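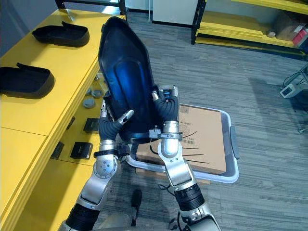 Head cam, two-handed hold on the big tray, both arms in view.

Ticket 2458
Project: Flastel — two-hand handling of large parts
Opened by: Muchen Han
Assigned: Luuk Jacobs
Status: open, waiting on repeat runs
Priority: was high, now normal

Problem as reported
Policy trained on the full set holds the tray fine, then lets one hand go slack when the tray is turned upright. Other hand carries on as if nothing happened. Tray swings, run stopped by hand. Happens with the big black moulded trays only. Small black boxes and the grey discs no trouble at all.

Expected: both hands keep their grip till the place step, same as in the Durkden write-up.

August 18, 2018, first look (LJ)
Read through the logs. Slack hand is nearly always the one the head camera sees least of. Tray goes up, covers half the view, fingers go behind it. My guess is the policy reads "can't see fingers" as "let go now", seeing as most of the training clips where the fingers are open are also the ones where they are a bit hidden. Not proven.

Also checked, to rule out:
- wrist bands tight, both sides
- finger calibration redone, no change
- table height same as in training
- gloves swapped left/right set for the spare pair, no change

MH: did you check the lag on the right hand? It was bad last time.
LJ: Yes. 49 ms, same both hands. Not that.

Test 1 — mask the view
Took the recorded holds and blanked out the tray area in the head picture before feeding them back in offline. Policy's grip command drops on the same clips as in the live runs, plus a few more. So it does look at that part of the picture and it does care. Left the joint readings alone for this one.

Test 2 — mask the joints
Other way round. Real picture, finger readings frozen at the closed value. Grip command still drops. So it is hardly using the finger readings at all, which suprised me. We are paying for those sensors and the thing ignores them.

MH: How many clips?
LJ: 599 for both tests. Same clips, same order.

Test 3 — retrain with picture dropout
Blanked random chunks of the head picture during training so it has to lean on the fingers. 1399 demos, same as the original run, nothing new recorded. Offline the drop is mostly gone. Live is better, but I have only done a short session on it and one of those runs I stopped too early, so don't quote it to anyone yet.

Side effect: it grips harder now. Tray flexes a bit at the rim when both hands close. Fine for these parts, would not try it on anything thin.

MH: Could the harder grip be the whole reason it stops slipping? Then the dropout story is wrong and we have just made it squeeze.
LJ: Good point, hadn't split those. Will cap the force at the old level and rerun.
MH: Please do that before anything goes in the Brestuvell draft. The claim there is about what the policy looks at, and a reviewer will ask this in the first five minutes.

Test 4 — force capped (in progress)
Old force limit put back, dropout model kept. First runs look alright. One wobble while turning the tray, recovered by itself. Need the plain model with the HIGH limit as well or the comparison is lopsided. Config for that is in the Flastel folder, file name has a typo in it (dropuot), leave it, the script looks for that spelling.

Still to do
- plain model, high limit
- both models with the tray held the other way up
- ask Van Rooij if the newer trays have the same rim, ours may be an old batch
- write down the start pose properly, I have been doing it by eye and thats not good enough for the paper

Workaround for now: if anyone needs the demo, use the dropout model, keep the turn slow and stay by the stop button. Don't run the old model on trays.

MH: Keep this open till the four-way table is filled in. Lowering priority. Draft isn't due until November.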